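Porkska boxing set, README

last touched March 13, 2019, Seema Grewal

What it is
Bottles going into cartons and coming back out. Small retail boxes, one item each, flaps open at the start. Tabletop work only. Octavio Inga did the item list, I did the folders and this file.

Contents
612 clips, almost 500 with notes. Rest are in the pending folder, notes coming in October maybe.
items.csv - one line per bottle or carton
clips.csv - clip name, item, carton, table cover
notes/ - free text, spelling not checked

Table and cartons
Table gets covered with white paper. Paper is not changed between clips so marks build up on it, dont use them to line anything up. Flaps folded back before the bottle goes in. Bottle stands upright, cap on.
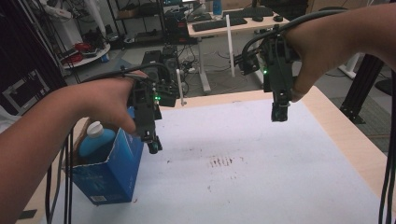 Flaps are the slow part. Stiff ones spring back and catch on the cap, see "flap" in the notes column. If the bottle leans in the carton we still call it packed as long as the base is on the bottom. Lying down = not packed.

Labels in clips.csv
packed, unpacked, leaning, dropped, flap
More than one allowed, seperate with a semicolon.

Known problems
- carton sizes in items.csv are outside sizes, not inside
- first 100 clips use the old item names (Terkness list), map is in old_names.csv
- 5 clips have no carton listed, left blank on purpose
- "cap off" got used by both of us for different things, ignore it for now

Fixes to Octavio please, he keeps the master copy of items.csv.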